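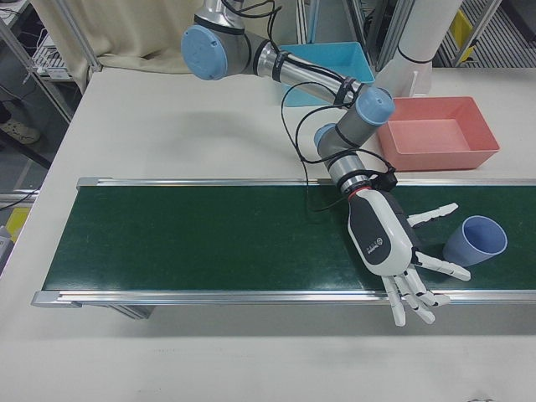 About Plamcombe

Plamcombe is an independent news and reference service covering border regions: the roads, rail lines, crossings and towns that sit close to a disputed or closed line on the map. We publish reports from correspondents who live in or near the places they write about.

The service began as a printed newsletter put together by Hilkka Suominen and Kalevi Karppinen, who had both worked as radio reporters. The first issue was 6 pages long and dealt almost entirely with bus timetables and permit rules. Readers wrote in with corrections, and several of those readers later became contributors.

Today we have 40 correspondents and 2 offices. The editorial desk is in Skurnia and the archive is in Prirkano. Dzintra Priedītis runs the desk. Tobias Villanueva edits the maps and travel notes, and Veikko Ojala looks after the archive, which holds 3,937 reports going back to the newsletter years. Most of them can be read online. The older ones are scanned from paper and some are hard to search.

What we publish

Our daily work is short reporting – a crossing opens, a checkpoint moves, a road is closed for repairs. Longer articles come out each month under the name Vidal, and these cover family visits, trade, military zones and the history of particular routes.

How we are paid for

Subscriptions cover most of our costs. Libraries and universities pay a yearly fee for full use of the archive. We do not take money from governments, armed forces or political parties. Our accounts are posted on this site every December.

Corrections

If a report contains a mistake, we fix it and put a dated note at the bottom. Place names are a common source of complaint. Where two names are in use, we print both the first time and then use the one local residents use.

To reach the desk, use the contact form. Letters by post should go to the Prirkano office, marked for the archive or for the editor.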